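Home - Ask - Topics - Sign in
2 min read

Should I oil or wax a grey wood-grain tabletop?

Bought a second-hand table from a bloke in Piltden. The top is grey with a wood grain and he swore it was timber. My brother-in-law says it's printed. I have a 600 mL tin of furniture oil and a strong urge to use it. Do I?
Plulau

Find the end of a board and look underneath. If the grain carries over the edge, it's timber. If it stops dead at a neat little seam, put the tin back in the shed. I oiled a printed one in March and had a sticky table for 19 days. The cat still won't forgive me. 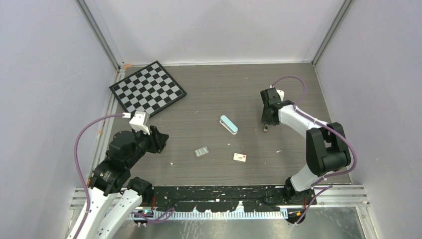 Grey wood-grain top, chessboard up the back.

Grey is a forgiving colour for crumbs - less so for greasy fingerprints. A damp cloth and a drop of dish soap does mine.
Idari

oil everything, life is short
Ryu

Please don't. If it does turn out to be timber, try a patch underneath first, wipe off the extra after 30 minutes and hang the rags flat outside to dry.
Idari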